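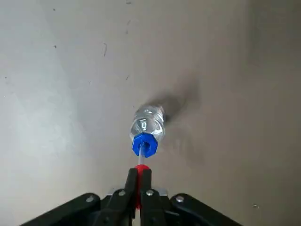

Research kits > Manipulation > Liquids

Hi, I'm Eleri Voyle and I look after the Muketti pouring kit at Putcombe. If you've landed on this page you probably want to know what's in the box and whether the method behind it is any good, so I'll try to do both (I do go on a bit, sorry!).

Muketti started as a side question in our filling work. We wanted a robot to hold a little vessel under a very thin supply of water and keep it lined up, using only the camera at the wrist. No force sensing, no scales in the loop. Clear bottle, clear water, pale background – pretty much everything a vision model hates. Gyula Halász wrote the first version of the policy, which we call Kun, and I've been fiddling with it ever since.

The trick, if you can call it that, is to let Kun lean on the colours it can find easily. The cap is blue and the piece in the fingers is red, and both stay put in the picture far better than anything transparent does. Kun learns where the red wants to be relative to the blue, then makes small corrections. We trained it on 400 demonstrations, all done by hand with the Hondetti controller, and I did most of the tedious ones myself.
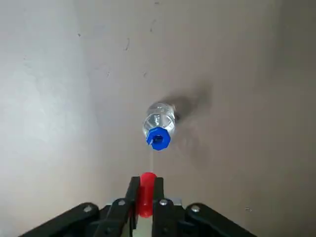 2 min read

A stream that fine is the hard bit. Against grey you can barely make it out, and our early models ignored it completely and just parked under the hole in the cap. That's fine while the water drops straight down and hopeless when it doesn't. So we added a second training signal from the weight of water caught, measured afterwards, and that got Kun paying attention to where the water was going.

Results so far: in our last set of 995 trials, 17 missed the vessel altogether and another 13 were stopped early by the safety limit. I'm really pleased with that! The misses were mostly at the start of a run, and Gyula thinks a slower approach will sort a good few of them out. I think it's the lighting. We're still arguing.

What you get with Muketti: a blue cap with a hole in the middle, a bottle to go with it, red vessels to fit a two-finger gripper, the Kun weights and all the demonstrations. You'll need your own arm and wrist camera. Shadows on the background don't seem to bother it much, and neither do scuffs, so please don't repaint anything on our account.

Version two of the weights should be ready in May. If you'd like them early, drop me a line with the name of your gripper and I'll add you to the list.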